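格里恩代尔（Grirnitdale）社区互助站 > 家居与修缮 > 墙面

租住房屋墙纸接缝翘起，应当如何处理，费用由谁承担？

发布者：Hindport住户　　日期：1/7/20

本人承租的房屋位于Hindport，工作间三面墙铺贴纸基墙纸，为大叶藤蔓图案，底色米白。入冬后开启暖气，靠窗一侧有两处接缝自下而上翘起，最长一处已达20厘米。租约写明“墙面装饰应保持原状”，但未说明自然翘边由哪一方负责修补。 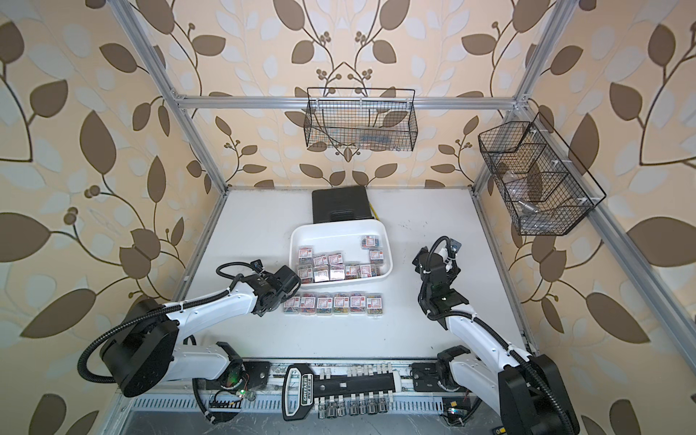
本人曾以普通白胶试贴一处，次日再度翘起，且纸面留有轻微发亮的痕迹。现请教各位：一、应选用何种胶料；二、发亮痕迹能否去除；三、是否必须先行通知出租方。该墙纸购自Gestier门市，花型编号358，据店方答复已停产，无法补购整卷。

发布者：Žukauskas墙面装饰服务部

您好。现就所提事项答复如下。

翘边多由室内湿度骤降、纸基收缩所致。修补时宜使用墙纸接缝专用胶，不建议使用普通白胶，后者干燥后偏硬，且易在表面形成光斑。操作前应以软毛刷清除缝内浮灰及旧胶屑，再用细头刷将胶薄涂于墙面，静置2分钟后合拢，以接缝压轮自内向外轻压。溢出的胶液须立即用微湿海绵吸除，切勿来回擦拭。修补后9小时内请勿将暖风直吹墙面。 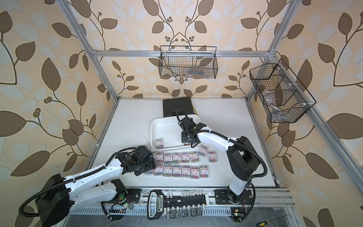
大叶藤蔓花型墙纸，米白底色

关于发亮痕迹，可先在隐蔽处以温水海绵轻敷，观察纸面是否掉色，再决定是否处理。纸基墙纸不耐反复润湿，如痕迹不明显，建议保留现状。花型停产的，可向出租方询问是否存有余料，修补时须对准藤蔓走向，否则接口较为显眼。

发布者：租务咨询窗口

仅就费用问题补充。租约中的“保持原状”通常针对承租人擅自改动，自然老化一般不在其列，但具体仍应以合同全文及当地规定为准。建议先以书面形式通知出租方，附翘边部位照片及尺寸，并写明发现时间。未经同意自行施胶的部位，日后退租验房时可能产生争议，楼主已试贴的一处也应一并如实说明。

发布者：三楼住户

我家的也翘过，用吹风机低温吹软以后压回去，到六月份又翘了，后来还是买的接缝胶。压轮可以不买，用干净的布包着勺子背面压也行。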